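Looking After Toothbrushes and Mouthguards at Home

Oct 8, 2019 | By Hortensia Henríquez | 3 min read

Most toothbrushes wear out early through poor storage.
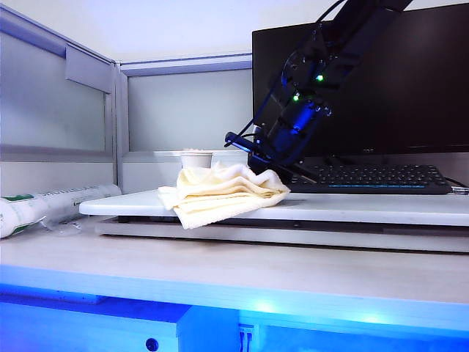
Kelly Bellamy writes that her brush heads smelled stale within a month, even though she rinsed them after every use. The cause in her case was a travel cap left on overnight. A cap holds moisture against the bristles. Store the brush upright, head up, uncovered, and keep it from touching other brushes in the same cup.

Rinsing. Hold the head under running tap water and work the bristles with a thumb until no paste remains at the base. Shake off the excess. Boiling water and the dishwasher can both bend the bristles.

Replacement. Change the brush or head every 3 months, or sooner if the bristles splay. Write the month on the handle in permanent marker. A brush started in July is due in October.

Electric handles. Remove the head once a week and wipe the metal shaft and the collar under it. White residue there is dried toothpaste and comes off with a damp cotton swab. Unplug the charger before cleaning its base.

Mouthguards. Rinse in cool water, brush with mild unscented soap, rinse again. Air-dry fully before closing the case, and wash the case as well. Hot water distorts the plastic, and a distorted guard no longer fits. Toothpaste scratches the surface.

Cups and holders. Empty standing water daily. A holder with a drain hole needs the hole cleared with a pipe cleaner from time to time.

Contact: Narnby Home Pages, Box 519 | © 2019 Narnby | Back to top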